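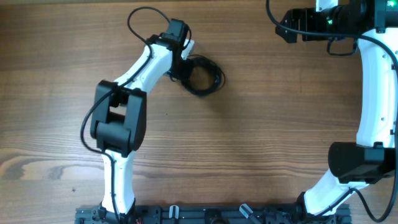 The jab is what I've been asked about more than anything else since the Drirberg card, so the jab is what you're getting this month, along with the fight report I promised and a few bits of gym news at the end if you can hang on that long. I know it's the first punch everybody learns and the first one everybody gets bored with. But so many of you (and I'm including people who have been with us for years, you know who you are) throw it with the arm already half straight, or with the elbow winging out to the side like you're trying to hold a newspaper under it and failing. You want a bend to start from. Take the arm on the left up there: it comes up from its base, the elbow sits partway, and the white length after it goes off at a slant toward the wrist. Plenty of bend left in it. When your lead hand is home, by your cheek, you should have plenty left too, and all of it is yours to spend on the way out.

Trinidad Salazar spent hers beautifully on Friday night. For those who couldn't make the drive, she boxed fourth on the bill at the Sellerum in Drirberg, at 110 pounds, against a tall southpaw from the Manalo gym who had beaten two girls we thought a lot of. I'll be straight with you, I was nervous. I had a sandwich in my bag from lunchtime and it came home with me. The hall holds a lot more people than we're used to, almost 2,000 when they put the floor seats in, and the walk from the dressing room goes right through the middle of them, with the music so loud that I had to lean down and shout in her ear to remind her to breathe through her nose.

The first round was close and I'd have given it to the other girl. Southpaws are awkward that way, the lead hands bump into each other all the time and it turns into a slapping contest over who gets to have the middle. Trini kept reaching for her. You could see she wanted to land something big and early so the nerves would go away, which is a very human thing to want, and she walked onto a straight left for it with maybe a minute to go. It was a good clean shot. She didn't go anywhere, but she blinked a couple of times and I saw her look over at the corner.

So she sat down and I gave her water and told her one thing, to double up the jab and step outside the other girl's front foot when she did it. I've been in corners where three people are talking at once and the poor kid on the stool is nodding at all of them and hearing none of it. One thing at a time is all anybody can carry back out there. She nodded, asked me if her braid was coming loose (it was, a little), and off she went.

And what a second round! The first jab of the pair was hardly a punch, it was more like knocking on a door, and then the second one came in behind it, stiff, from the shoulder, with her foot already planted on the outside. She must have done it half a dozen times before the Manalo corner started yelling about it. By then she had added the right hand. I'm not a jumper, as my wife will tell you, but I was off my chair, and the referee had to tell me to sit down, and he was quite right to.

The third was more of the same with tireder legs. The southpaw was brave and kept coming, and there was a stretch along the ropes near the end where they both forgot everything they'd ever been taught and just swung, and the whole place stood up and roared for the two of them. Trini took the decision, split, and I'd like to say here that her opponent came over to our corner afterward and shook every hand in it, including the fellow who was only there to hold the bucket. That's a well brought up young woman and a well run gym, and we hope they'll come and spar with us in the fall.

Now, back to your homework, because I don't want anybody reading the exciting part and skipping the rest.

Stand in front of the mirror at the far end of the gym, or a mirror at home if there's a bit of space and nothing breakable. Hands up, chin down, knees soft. Send the lead hand out slowly, and I mean slowly, slow enough to be a bit embarrassed about it, and watch your elbow the whole way. It should travel behind the fist like a train car behind an engine. The hand turns over late, in the last few inches, and the shoulder comes up to cover your chin when it does. Then bring it home on the same line. Most people let the hand drop on the way back, down around the chest and then up again in a little scoop, and that scoop is where you get hit with the right hand over the top. I got hit with it for the best part of two years before somebody was kind enough to explain it to me.

Do 10 of those slow, then shake your arms out, then 10 at half speed, and then go to the bag for a round with nothing but the jab. Nothing but the jab! I'll be listening from the office and I can hear a hook through a closed door. If the bag round gets dull, move the jab around. Throw one to the body with your knees bent so your eyes stay level with where it's going. Throw one going backward. Throw one that you don't mean, just to see how it feels, and then one that you do.

A word for the taller ones among you. It's tempting to stand up straight and poke with it, and against shorter people in our own gym that'll work nine times out of ten, so you'll get fond of it. Then you'll go to a show and meet somebody your own size who steps in underneath and there you are with your arm out and your ribs on display. Sit down into your legs a little. I know it's tiring. The thighs get used to it by the second or third week, or at any rate they complain less.

And for the shorter ones, please don't give up on the jab just because the other person's is longer. You need it even more than they do. Move your head first, then your feet, and throw it as you arrive. Come and ask me about this one in person, it's hard to put into words and I end up waving my arms around the kitchen trying to work out what I mean.

Some of you asked about hand wraps after the last newsletter and I didn't have room to answer. Yes, the longer ones are better for most adult hands. Yes, please wash them. Hang them up when you get home and don't leave them balled in the bottom of the bag until the next session, the rest of us have to stand near you. If you've never been shown how to go between the fingers, catch one of the coaches before warm-up and we'll do one hand for you and you can copy it on the other.

We have 17 juniors signed up for the early class now, so it's been split, with the younger group going first. Parents, if your child is in the second group there's no need to get them there for the start of the first one, although they're welcome to sit and watch if they can do it without shadowboxing into the water cooler. The adult beginners stay where they were. Open gym is still open gym, come when you like and go when you're tired.

Next show for us is the Nutiditz club night in June. It's a smaller room and a friendlier one, with folding chairs and hot dogs and a ring that squeaks in one corner, and it's a lovely place to have a first bout. I have three people in mind for it and I've spoken to two of them. If you think you might be the third, or a fourth, come and talk to me before open gym and we'll look honestly at your weight and your rounds and how your sparring has been going. There's no shame at all in waiting for the next one. I've never been sorry that somebody waited, and I have been sorry a few times the other way.

Trini is taking the week off, on orders, and spending it at her sister's. She says she's going to eat waffles every day. When she's back she'll be helping with the early class, so if your youngster wants to hear about the second round from the person who boxed it, that's the time to ask, and I expect she'll show them the double jab if they ask her nicely.

One last thing, somebody left a gray sweatshirt and a single left glove on the bench by the lockers. The sweatshirt is on the hook in the office. The glove is on my desk, and if you've been training with one hand all week, please come and get it.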